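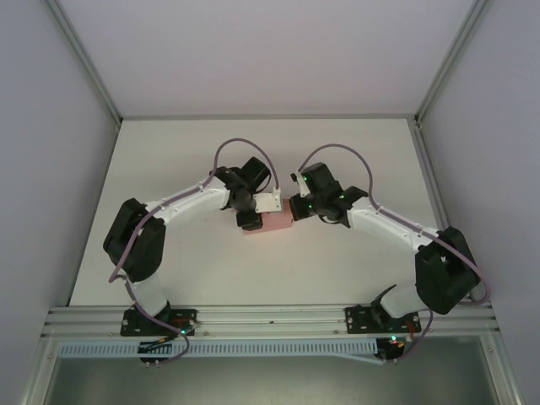 Skudthorpe Parish Rainfall and Well Level Records

Version 1.4
Released Jan 10, 2025

Summary

The collection brings together daily rainfall readings and monthly well levels from the parish of Skudthorpe and the land on either side of the Clellum beck. It was typed up from paper registers held by the Branenia Local Records Trust. The registers cover 70 years of readings, with gaps, and were kept by a succession of observers whose names have been removed from this release.

The files are intended for local historians, schools, drainage engineers and anyone studying long-term changes in groundwater. They are not suitable for flood warning or for settling insurance claims.

Contents

rain_daily.csv - one row per gauge per day
wells_monthly.csv - one row per well per visit
sites.csv - gauge and well locations, with dates of opening and closure
remarks.csv - observers' written remarks, linked by site and date
changes.txt - corrections made between versions

All files are plain text in UTF-8, with a header row and commas between fields. Text fields that contain a comma are placed in double quotes. An empty field means that no reading was made. A zero in the rainfall column means that the gauge was visited and found dry.

Fields in rain_daily.csv

site_id: short code matching sites.csv
date: year, month and day, with hyphens
rain_mm: depth in millimetres, to one decimal place
trace: Y where the observer wrote "trace" or "tr."
quality: A, B or C, as set out below

Fields in wells_monthly.csv

site_id: short code matching sites.csv
date: day of the visit
depth_m: distance from the rim of the well to the water, in metres
method: tape, float or unknown
quality: as above

Well depths are measured downwards. A larger figure therefore means a lower water level. Users who wish to compare one well with another should first subtract the depth from the rim height given in sites.csv.

Sites

There are 14 sites in all. The gauge at Gautam Farm has the longest unbroken run and should be used where a single series is required. It was moved 90 metres to the east when the farmyard was extended, and the readings on either side of the move are stored under separate codes. No attempt has been made to join them.

Locations are rounded to the nearest 100 metres. Several of the wells stand in private gardens and the owners have asked that they should not be visited.

How the registers were copied

Each page was typed twice, by different people working apart, and the two versions were compared by computer. Where they differed, a third reader went back to the page. Readings in inches were converted to millimetres and the original figure was kept in remarks.csv. Monthly totals written at the foot of the page were used as a check but are not included, as many contain errors of addition.

Quality codes

A - clearly written and in agreement with the monthly total
B - clearly written, but the monthly total is missing or does not agree
C - faded, altered or otherwise doubtful

Rows marked C should be left out of any calculation unless the page itself has been consulted.

Known problems

Some observers did not visit the gauge at weekends and entered the whole amount on the following visit. These entries are marked in remarks.csv where the register says so, but the practice was probably wider than the remarks suggest.

The July pages for the Clellum Bridge gauge are water-stained in several volumes and most of the readings are coded C.

One well, SK-W3, was deepened during the period of record. The date of the work is not known.

Terms of use

The data may be copied and reused for any purpose, provided that the source is named. Suggested wording: Branenia Local Records Trust, Skudthorpe Parish Rainfall and Well Level Records, version 1.4.

Corrections

Corrections are welcome and should give the site code, the date and the reading in question. Accepted corrections are entered in changes.txt and appear in the next release - the original figure is always kept alongside the new one.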